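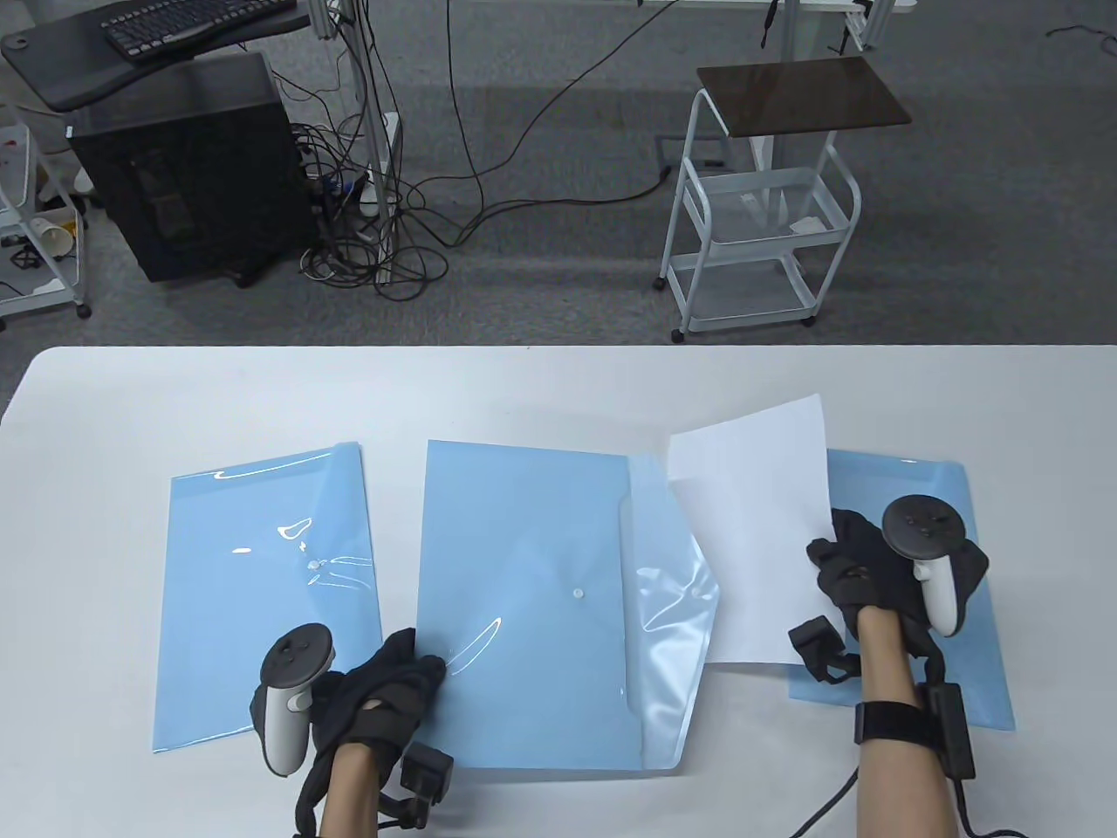

Good morning. I'm Macarena Toledo, and I run operator training at Plillard. I'm going to talk about the Huanca kit, which is our wearable teleoperation and recording kit for two-handed work. I have twenty slides' worth of material and less time than that, so I'll stay on the parts buyers ask about. The kit is a pair of gloves, a controller strapped to the back of each glove, and a module for each forearm. The operator works at an ordinary table with ordinary things. Snap-button folders and a sheet of paper are a good test, since glossy plastic throws reflections and the flaps don't stay where you put them. With the controllers mounted on the hands, the fingers are left free to press on the plastic or take hold of the edge of the paper.

(Pause. Ask who has recorded hand data before. Wait for hands.)

For those who haven't, the base package covers 1,000 recorded runs. A run is one complete task from start to finish, and we don't bill for runs the operator throws out. The larger package is 3,000 runs. Most first-time customers take the smaller one and move up. You can change packages at any point in the term and we carry over what you haven't used.

Abbas Bagheri at Gallport let me share some of what his team told us after their trial. They liked the setup. They did not like the strap on the first glove size we sent, and they were right, it was stiff. The new strap is softer and it ships now. If you have an older kit, write to Chathurika Paul at our support desk and she will send you a pair.

They also asked for a left-handed calibration routine. We have one in testing. I don't want to promise a date from the stage.

(If running late, skip to the task slide.)

A word on cables. The right forearm module has a cable going down past the edge of the table, and new operators notice it for the first few sessions. We teach them to route it before they sit down and to leave slack at the elbow. A wireless version has been requested many times. Parisa Mirzaei is working on it, and battery weight on the forearm is the problem she is dealing with now.

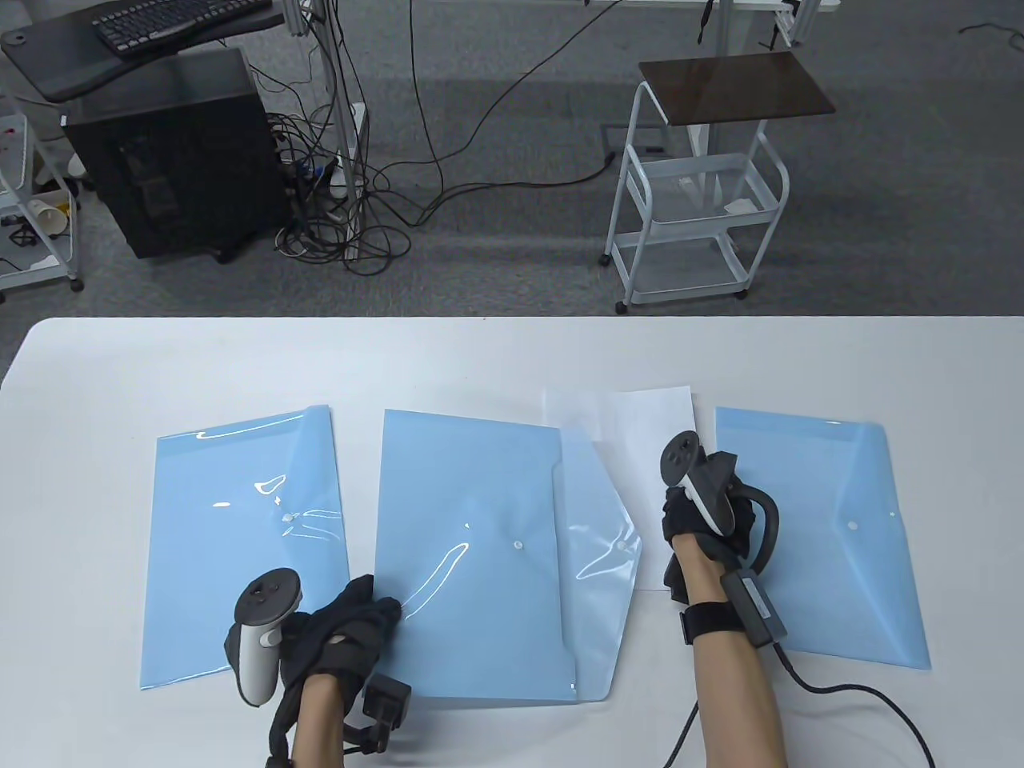

TASK LIBRARY: PAPER AND SOFT PLASTIC

The kit comes with a task library, and this group gets the most use. Each task has a start layout, a goal, and a short note on what counts as a failed run. For folders, the start layout says which ones are open and which way the flap points. The paper can be at an angle. We want some variation there – if every sheet starts square to the table, the data is less useful.

Two-handed tasks are harder to teach than they look. People tend to let one hand go idle. We tell operators to use the spare hand to steady the folder next to the one they're working on. Saeed Arabzadeh wrote the operator guide, and that instruction is on page 2.

You can write your own tasks too. Natomgate added a set for padded mailers in May and the format held up fine. Their one complaint was that the task editor doesn't let you copy a layout. We have fixed that.

(Take questions on pricing at the booth, not from the stage. Technical questions are fine here.)

Likely questions: glove sizes are small, medium and large. Yes, you own your recordings. No, we don't sell the controllers separately. Trial kits are at the booth and the sign-up sheet is next to them.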